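Right, thread time. We've just moved our bin picking stack over to a new planner and I've been wanting to write this up for weeks. Mostly software, some cables, one carrot.

1/ Background for anyone new: Stutska is our picking software. It looks into a bin of mixed stuff, decides what to go for, works out a path for the arm and does it all again until the bin is clear. The mixed stuff is the hard bit. Sorting identical boxes is a very different life.

2/ The old version had perception and planning in a queue. Take a picture, find the objects, pick one, plan, move, come home, take another picture. Easy to debug and painfully slow, and it threw away everything it knew about the bin after each pick.

3/ Skatum (the new planner – yes, we named it after a typo and it stuck) keeps a running model of the bin. Each new picture updates the model. If you lift a ball out of the left side, it doesn't need to work out the right side from scratch!

4/ The model isn't fancy. It's a height map plus a list of "things I believe in", each with a score for how sure we are. Scores fade over time if the camera can't see the thing. That fading took us ages to tune, because the arm spends half its life blocking the view.

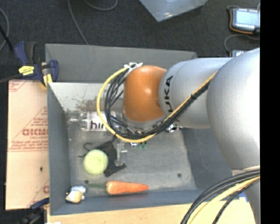 Arm over the bin, with the ball, the bottle and the carrot all still to go.

5/ Clear plastic. Oh, clear plastic. Depth cameras look straight through it or come back with nonsense, so the height map says "floor" where there's plainly a bottle. The label is often the only part that gives a sensible reading.

6/ Our fix was to stop trusting depth on its own. A small segmentation network runs on the colour picture, and wherever it shouts "object" while the depth says "floor", we mark the patch as unknown and give it a guessed height. The planner treats unknown as solid. Bit cautious, far fewer bumps.

7/ Fabric next. It has no shape you can rely on, so we gave up fitting one. Skatum looks for a ridge or fold it can pinch and ignores the outline completely. I love this bit, it's maybe 300 lines of code and it replaced a grasp library that nobody on the team wanted to open.

8/ Now cables! Any planner will happily tell you a wrist rotation is free because the arm's own model says so. The arm's model knows nothing about the fat loop of cable you've strapped on. We now wrap the loop in 3 padded capsules that move with the wrist and get checked like any other link.

9/ We also added a cost for twist that builds up across picks, so the planner prefers to unwind when it's nearly free to do so. Before that it would go the same way round again and again, then need one huge slow untwist at the worst moment. Watching it quietly sort itself out between picks is so satisfying.

10/ Tooling: every run in Brenley (our replay viewer) can be scrubbed back and forth, with the belief scores drawn over the camera picture. We have 548 saved runs in there now and every planner change gets replayed against them overnight. It flagged 51 runs on the first go. Humbling morning.

11/ Most of those came down to one bug, a frame transform being stamped with the time the message arrived when it should have been the time the picture was taken. Tiny error when the arm's still, nasty when it's moving. Check your timestamps, friends.

12/ Next up is Imrie, which is our go at letting the arm nudge things apart before it picks. It works nicely in simulation and is a bit wild on real objects, especially anything round – will post clips when there's something worth watching.

13/ Happy to answer questions on the capsule thing in particular, a few of you asked last time and I gave a rubbish answer. The config format is plain YAML and I'll paste a sample in the replies tonight.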